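Progress report, second period: low-sodium sauces and spreads for school lunch kitchens

To: Gagnon Food Fund
From: Vimala Rajan, recipe lead, Brarnutcombe Test Kitchen
March 2022

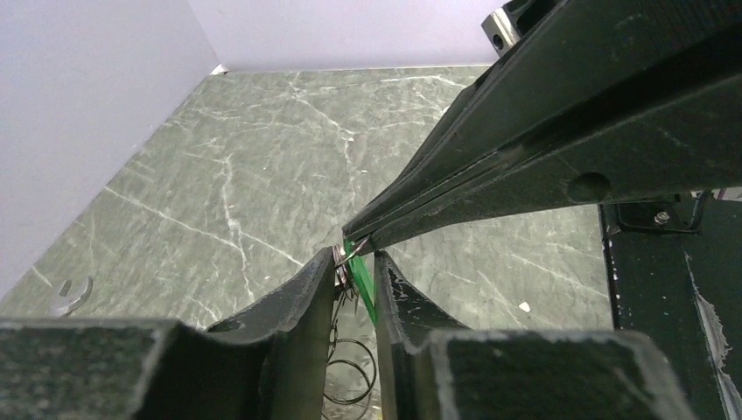
The grant covers the development of vegetable-based sauces and spreads that can be made in a standard school kitchen, held hot or cold through a lunch service, and served within the sodium limit agreed in the first period. This report covers recipe work, holding tests, tasting sessions and spending. Supplier contracts are reported separately.

1. Recipe work

The plan called for 14 recipes by the end of this period. All 14 have been written and cooked at least twice at full batch size. Nine are final. Three (white bean and sage, roasted carrot, beet and dill) need a change in thickness, and two (green pea, smoked tomato) are still over the sodium limit.

The green pea problem is in the stock powder. Indrek Lepik has replaced it with a stock made in-house from leek tops, celery and parsley stems, which brings the sodium down but adds 21 minutes to the active prep time. We do not think school kitchens will accept that. The next version will use the leek tops alone, sweated in oil and blended directly into the peas.

For smoked tomato, most of the salt comes from the canned product. The no-salt canned tomatoes we tried were noticeably more acidic, and the usual fix of adding sugar is outside the recipe rules. Grated carrot cooked down with the onion gave a better result. One more trial is planned.

2. Holding tests

Hot sauces were held in covered steam table pans and checked for thickness, color and separation. Red lentil and squash held well. Roasted carrot thickened to the point where it would not pour from a ladle, and stirring in hot water at the end of holding left it grainy. Adding the water before blending seems to avoid this, but we have only one batch to go on.

Cold spreads were held in the reach-in refrigerator and checked the next morning. White bean and sage wept liquid at the edges of the pan. Beet and dill did the same to a lesser degree. Cutting the lemon juice helped the beans and made no difference to the beets.

The immersion blender supplied by Dendura was used for all hot batches. It handled cooked roots and legumes without trouble. It left pea skins whole, so the pea sauce also has to go through a food mill – this step is now in the written recipe.

3. Tasting sessions

Tastings were held at two sites, Steline Elementary and the Brarnutcombe middle school. A total of 3456 sample cups were served over the period. Students marked a card with one of three faces. Cards were collected at the tray return, and almost 180 were discarded as blank or marked more than once.

Squash, red lentil and mild pepper did best at both sites. Beet and dill did poorly with younger students and reasonably well with older ones. Serving it on flatbread pieces instead of crackers raised the share of positive cards, although the two servings were on different days with different main dishes, so the comparison is weak.

4. Spending

Ingredient costs are under budget, mainly on dried beans and squash. Labor is over budget as a result of the repeated pea and tomato trials. We ask to move the unspent ingredient money to the labor line. The total does not change.

5. Next period

– Finish the five open recipes.
– Repeat the holding test for roasted carrot with the water added before blending.
– Print recipe cards in batch sizes that match the pans in use at both sites.
– Train kitchen staff at Steline Elementary in May.

Batch sheets and tasting card totals are available from Indrek Lepik on request.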